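Gretwood School Project Report
The Man Behind the Zalorero: Lyle Van Dusen and the Talking Answering Machine
By Roscoe Kasprzak and Juniper Kasprzak
Project advisor: Shoshana Lindqvist

Why we picked this topic

When our class was asked to write about a person who changed something in everyday life, most people went straight for the big names, and we nearly did too. Then our grandmother brought a heavy beige box up from her basement and plugged it in, and out came a voice asking us to leave our name and a short message after the tone. It was a Zalorero, one of the answering machines made by the Prendon company right here in Whitfield, and the man who designed it lived in town until he died in January. We had ridden our bikes past his house for years without knowing it!

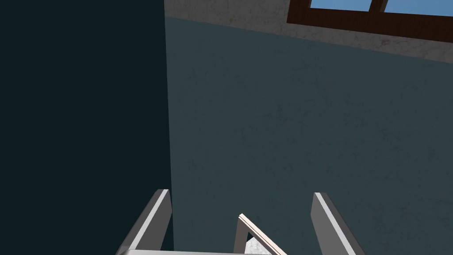
How we did the work

We began at the library, where the old Whitfield newspapers are kept on film (the reader is slow and squeaks, so please bring patience if you go). The obituary of Mr. Van Dusen was short and mostly about his church and his tomatoes, with a single line saying he had "worked in telephones." That seemed like very little for somebody whose machine had been in so many kitchens and hallways, so we decided that part of our project would be to write the longer obituary we thought he should have had.

After that we wrote to people who had worked at Prendon. We sent 14 letters and got three answers, all of them kind. One came with a copy of the owner's manual, which we read all the way through, including the page on cleaning the tape heads with a cotton swab.

What we found out

Mr. Van Dusen started at Prendon as a repairman and not as an engineer. He had no college degree, and he learned circuits by taking apart the machines that customers sent back. The answering machines of that time used one tape for the greeting and another for the messages, and the greeting tape wore out first because it played on every call. His idea was to let the owner swap that tape without opening the case, through a little door on the front. It sounds small, but people who had been mailing their machines back to the factory were very glad of it.

He stayed with the company for 40 years. The voice on the sample greeting, the same one we heard in our grandmother's living room, is his own. Prendon had planned to hire a radio announcer, but the money ran short and he recorded it himself in a supply closet with coats hung on the walls to soften the echo.

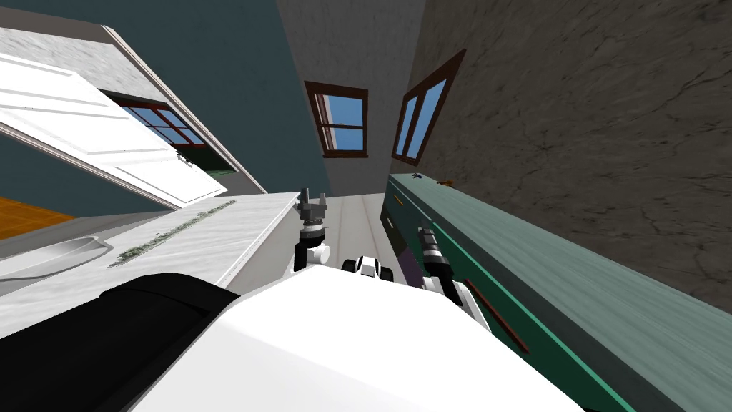
Booker Mercado remembered the closet well, and wrote to us that we had one part of the story wrong in our first draft. The recording was done at night, he said, after the presses in the next building had shut down, and the coats belonged to the evening shift, who wanted them back before it was finished. He also told us that the greeting was supposed to last 60 seconds and that Lyle thought this was far too long to make anyone wait, so he read it faster and faster until the manager gave in and cut it.

We have fixed that part, and we are grateful for the correction. It taught us to send our pages to people before we call them done, which Ms. Lindqvist had been telling us since the beginning – we should have listened sooner.

Things that were hard

The dates gave us a lot of trouble. The manual has no year printed in it, and the letters did not agree on when the little door first appeared. We ended up leaving the year out, which felt like cheating for a while, but Ms. Lindqvist said it is better to say less and be sure of it.

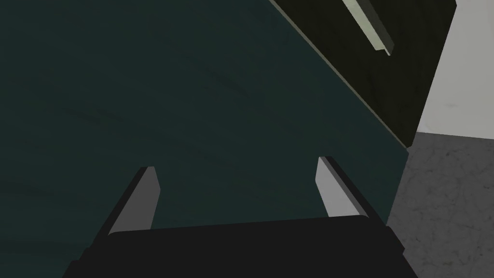 We also found it hard to know how much of his private life to put in. The newspaper had the tomatoes, and we kept those, because everyone who wrote back mentioned them. We left out an argument he had with the company over pay, which only one person told us about and which we could not check anywhere else.

Our longer obituary is attached at the end, and we read it aloud at the Whitfield library on Thu 4 July, before the parade. Our grandmother came and brought the Zalorero in a laundry basket, and we let the greeting play first. If we had more time we would look for the tape he recorded before the fast one, which Mr. Mercado believes is still in somebody's attic.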